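Extruded aluminum bench, top sags in the middle: thicker top or more frame?

Posted in Workshop and Home Office > Furniture and Benches

I have a workbench that I put together from a Plalow kit two years ago. The frame is fine. The top is a single panel resting on the perimeter rails, with nothing under the center. Over the span it has taken a permanent dip, deepest near the middle, and a ball bearing placed anywhere on it rolls to the same place.

The bench is used for small assembly work, some soldering and a lot of sorting. Nothing heavy sits on it permanently apart from a drill press at one end. The kit instructions give a uniform load rating of 80 kg for the top, and I am well under that.

Options I am considering:

Replace the panel with a thicker one of the same material.
Add one or two cross rails and keep the panel.
Flip the panel and let it sag back the other way.

I would like to avoid raising the surface height, as my chair is already at the top of its travel. I also need the top to come off without tools because the cable runs are underneath. Is the load rating even relevant here? 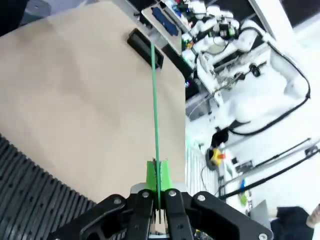 fukeck_bench

The rating is relevant to failure and tells you very little about sag. Panel products creep. Under a constant load well below the breaking load, the deflection keeps growing for months, then slows down. The press at one end contributes less than you would think. The panel's own weight, plus whatever is stored on it day and night, does most of it.

For a given width and material, stiffness goes up with the cube of thickness. A panel that is one quarter thicker deflects by half as much under the same load. Deflection under a spread load goes up with the fourth power of the span. Cut the unsupported span in half and you are down to one sixteenth as a first estimate, a little better still if the panel runs continuous over the new support. That settles it between your first two options. Add the rail.
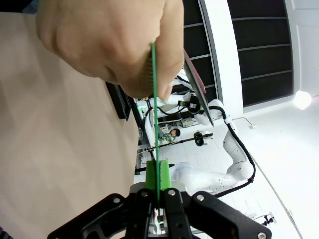
Put it under the center of the longest unsupported direction, parallel to the short sides. Use the same profile as the perimeter so the top faces line up. If the brackets in the kit are the slotted kind, leave them finger tight, lay a straightedge across the front and back rails, bring the new rail up to touch it, then tighten. Check again after tightening, as those brackets tend to pull down as the screw seats.

Existing set in the panel will not disappear the day you fit the rail. With the panel turned over, the hump faces up at the middle and it will settle down onto the rail over several weeks. A moderate weight at the center speeds this up. I used 47 lb of old tile on mine through August and it was flat within what I could measure with a feeler gauge.

For tool-free removal, skip the screws. Fit locating pins in the corners of the frame and matching blind holes in the underside of the panel. Make one hole round and the others slightly oval so that seasonal movement has somewhere to go.
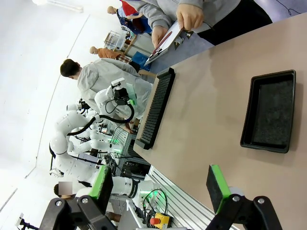
Surface height stays the same, because the rail sits inside the frame depth. Check your knee clearance before buying. Mine lost nothing, but I sit at the long side between rails. If your seat is dead center, use two rails at the third points and put your legs between them.

Seal the underside and the edges as well as the face. A panel finished on one side takes up moisture unevenly and will cup, and people then blame the frame.

binness_rd

Just buy a solid door slab. Mine cost less than the kit top and it has never moved.

macleish47

A solid door slab is a reasonable top, but it will raise the surface and it is heavy to lift off every time you need the cables, so it misses two of the stated requirements.

I agree with the cross rail and would add one point on the frame. Before fitting anything, measure both diagonals. If they differ, the frame is racked, and a new rail cut to the nominal length will either bind or leave a gap at one end. Loosen the corner brackets, square it, retighten, then measure for the rail. Measure the opening at the center, where the rail goes – the ends can be right while the long sides bow outward.
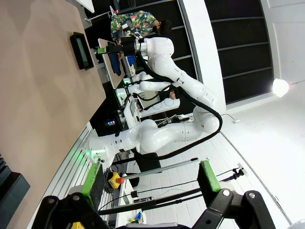 Cut the rail slightly short and never slightly long. A long rail pushes the sides apart and the pins in the answer above will stop lining up. The end brackets carry the load, so a hairline gap at the end of the profile does no harm.

On the feet: a sagging top and an uneven floor look similar if you only use a ball bearing. The ball shows which way is downhill and says nothing about flatness. Use a straightedge, lay it both ways and on both diagonals, and slide a feeler gauge underneath at the middle. Level the feet first so you are not chasing two errors at once.

If the deflection is smaller than the thickness of a coin, you could also leave the panel as it is and shim between rail and panel with card. It works for soldering and sorting. I would not do it under the drill press.

This thread has 2,059 views. Replies are closed.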